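Brake rebuilders have long treated the electronic parking brake caliper as a nuisance. Girnetti, which reworks rear calipers for independent garages, began accepting them in January and has since processed more than 41 core types.

The hydraulic side is routine. The actuator is harder – its gear train wears out of view, and a unit can pass a bench test and still stall under load. Suleiman Briggs, who runs the line, cycles each one five times at low voltage before it is cleared.
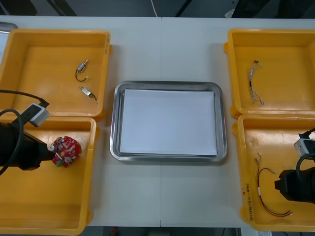 Small wired components in a yellow tray on a white worktable.

Rejects go to Titilayo Ogbonna for teardown. Two faults account for most of them: cracked carrier gears and corroded connector pins. Pins are replaced. Gears are not, and the actuator is scrapped.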